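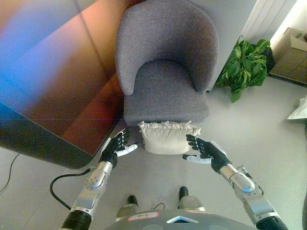 What size of cushion suits a tub chair?
A small one, narrower than the seat, so that the person sitting down still gets most of the chair.

The Corner Chair
Rirkside, room by room: gallery 3
Words by Gavin Crichton

The back room at Rirkside has been a dining room, a study, a place for drying coats and, for one long winter, the official residence of a rowing machine. It is now a sitting room, on the grounds that it has something to sit on. The chair is called an Urusard, according to the leaflet that came with it, and the colour is called Ankrah, according to the same leaflet. It is grey. I have held the leaflet up to the window in several kinds of weather and it is still grey.

I promised a gallery for every room once it was fit to be seen. The kitchen had a page of its own, as did the landing, which attracted more comment than a landing deserves. The back room gets a page about one chair and one cushion, those being the parts that have caused all the discussion.

The chair

A tub chair is an armchair that has given up on having separate arms. The back comes round the sides and carries on until it runs out, and you sit in the middle like an egg. I was against it. I wanted something with a high back and wings, the kind of chair in which an uncle falls asleep with his glasses on. I was overruled by the width of the doorway, which had already seen off one sofa and taken a fair amount of paint with it.

So we went to Plernutau, the furniture place out past the roundabout, where the chairs are arranged in a long line and you are expected to sit in all of them while a young man with a lanyard looks tactfully at the ceiling. I sat in 11. The first was too low, several were too firm, and one in mustard velvet made me feel as though I was about to be interviewed. The Urusard was the last. By that stage I might have bought a step, but it was comfortable then and it has gone on being comfortable, so I'll take the credit.

The seat cushion is thick and square at the front, and it sits inside the curve with a gap down each side. Anyone who has owned a chair like this will know about the gap. Ours has so far taken in a pencil, a library card and most of a packet of mints. I go through it on the first of the month, like a man checking a lobster pot.

The fabric

Woven, with lighter and darker threads all through it, so that up close it looks like a pavement after a shower and from the doorway it looks like one plain colour. I chose it for the flecks. Plain grey shows every crumb. Flecked grey shows them too, but leaves room for argument.

It came with a card of care instructions, which I can condense. Brush it in one direction. Use the narrow nozzle on the vacuum for the gap. If you spill tea, blot, and do not rub, and do not then go and find a different cloth and rub with that. The mark I made by doing so is on the back, where I have decided it doesn't count.

The corner

The corner took longer to settle than the chair did. There are two good places in that room, and the other one is by the radiator, which is lovely in November and like sitting beside a horse the rest of the time. In the end the chair went back into the corner, where the warm wall meets the pale one.

People ask about the two walls. The plan was for all of them to be the warm colour, and the plan lasted as long as the tin. I stood back to see how much worse it looked half done and found that I rather liked it. When visitors assume it was deliberate I say something about the light.

If you are putting a round-backed chair into a corner of your own, don't ram it home. A curved back and a square corner were never going to get along, and there will be a space behind it whatever you do. Leave enough room to get an arm down there. You will drop something.

The cushion

Then there is the cushion, or pillow, depending on which side of the family you ask. It is small and off-white and it has a frill. I did not choose the frill. It arrived with my sister, who had looked at photographs of the chair and said it seemed "a bit like a bollard", and who believes that there is very little in a house that can't be improved by something ruffled.

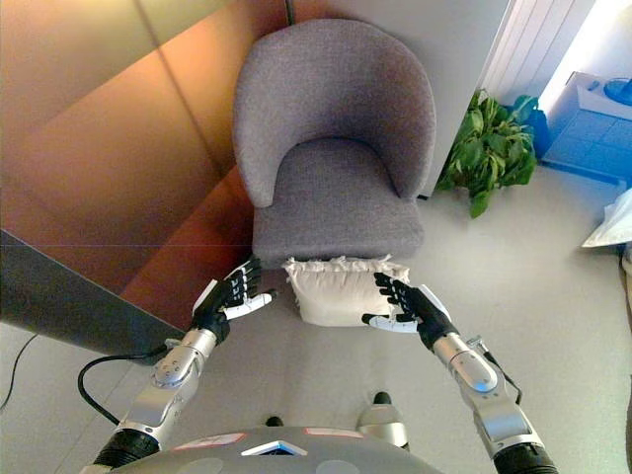 The Ankrah grey in its corner, with the frilled cushion held up in front of the seat.

I had expected to put up with the cushion for a decent interval and then move it to the spare bed. It has stayed. A grey chair on its own does look like something you might tie a boat to, and a bit of cream at the front of it helps more than I was prepared to admit on the phone. I have now admitted it in writing, and she has been sent the link.

What it won't do is stay put. The seat is flat and the cushion is plump, and left against the back it works its way forwards until it goes over the edge. After that it lives on the floor until someone picks it up. We have tried the following.

Standing it upright in the middle. Very smart, like a hotel. Lasted until somebody shut the door.

Lying it flat. Stays where it is, but looks as if it has fainted.

Tucking it down one side. Holds well, and it also plugs the gap on that side, so the mints all go down the other.

Frill up or frill down turns out to be a matter on which people who have never before expressed a view about soft furnishings will raise their voices. I am for frill up. Frill down, it looks like something trying to leave quietly under a curtain.

Plumping, for those who were never taught

Take hold of it by both sides and bring your hands together a couple of times, as though playing an accordion for someone you don't want to wake. Turn it and do the same from the other two edges. Run a finger along the frill to lift it where it has been sat on. Do not karate-chop the top. My mother did this to every cushion she owned, and her sitting room looked like a convention of startled rabbits.

The cover goes in the wash inside a pillowcase, on the coolest setting, and gets pulled into shape by hand afterwards. I ironed the frill once. It took an entire radio play and I could not tell you who did the murder.

What it all cost

I get asked, so: the chair was more than I had said I would spend and less than I had secretly expected. The leaflet claims the fabric has been rubbed 100 different ways in a laboratory, which seems a hard life for a piece of cloth, and I have done my best to add to the list. Delivery was extra. The two men who brought it got it through the doorway at the first attempt, on its side, without so much as touching the paint, and I have thought about the sofa a good deal since.

The cushion was free, if you leave out the remarks.

Still to do

A lamp. The corner is fine until late afternoon and then it becomes a place for people who already know how the book ends. I have my eye on a tall one with a bent neck, though the last tall lamp in this house came down on a plate of sandwiches and the subject is still delicate.

A small table, low enough to reach from the seat. At the moment tea goes on the floor to the right of the chair, and I refer you back to the section on blotting.

A footstool, possibly. Plernutau do one to match, in Ankrah, naturally. I have measured up, and with a footstool in front the cupboard door would open by the width of one hand. I don't use the cupboard much.

From the comments on the landing gallery

"Is the chair you mentioned the one with the low back? We've got the same sort and my husband can't get out of it."
It is fairly low. Shuffle to the front of the seat first, then stand. If he's gone right into the curve he may need a minute.

"Would you have it in a paler colour?"
I eat toast in it, so no.

"What happened to the rowing machine?"
It went to a good home 12 doors down. I have seen it through the window with a dressing gown on it, so it has settled in.

Next gallery: the bathroom, as soon as I've found where I put the other tap.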